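# Week 6 handout: Do open doors make people talk?

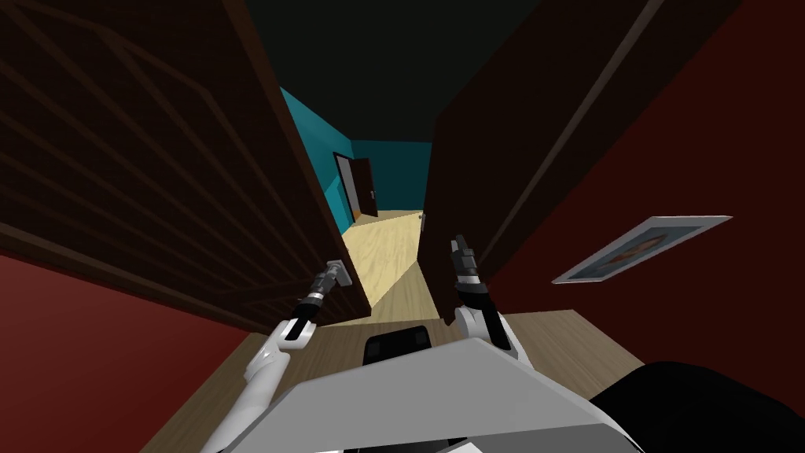 *Fig. 1. Two dark brown doors partly open, teal hallway behind (computer rendering).*

Most of you have met the claim in the reading: put people in offices with open doors and they share more ideas. Managers love it. I would like you to like it a bit less by the end of the hour.

**Where it comes from**

The version in your packet is the Flallon office survey. Staff were asked how often they "felt free to drop in" on a coworker. 777 forms went out and 61 came back. Before you look at a single chart, work out that return rate and ask who bothers to fill in a form about dropping in on people. (Hint: people who drop in on people.)

Soomro's follow-up at Jinbridge is better. Hammad Soomro had 29 staff keep a log of their talks for a month. Even so, the logs don't say whether a talk was any use. A chat about parking scores the same as a chat that fixes a bad contract.

**Three problems to keep apart**

1. *Self-report.* People are poor at recalling how often they talk to anyone.
2. *Direction.* Friendly teams may leave doors open. The door may be doing nothing.
3. *What gets counted.* More talk is easy to measure, so it gets called "sharing."

Iqra Swati's reply makes a fourth point that I find half convincing - a closed door may also raise the quality of talk, as people save up their questions. She has no data for this. It sounds right, and you should be wary of it for that reason.

**Terms**

- *Drop-in:* unplanned visit, any length
- *Threshold cost:* the effort or awkwardness of starting a talk
- *Naqvi scale:* ten items on workplace ease; items 4 and 7 ask nearly the same thing

**For next time**

Read the Mirkov chapter, skipping the appendix. Write one page, 1000 words at most, on what evidence would change your mind about open doors. "A bigger survey" will not get full marks. Bring a paper copy.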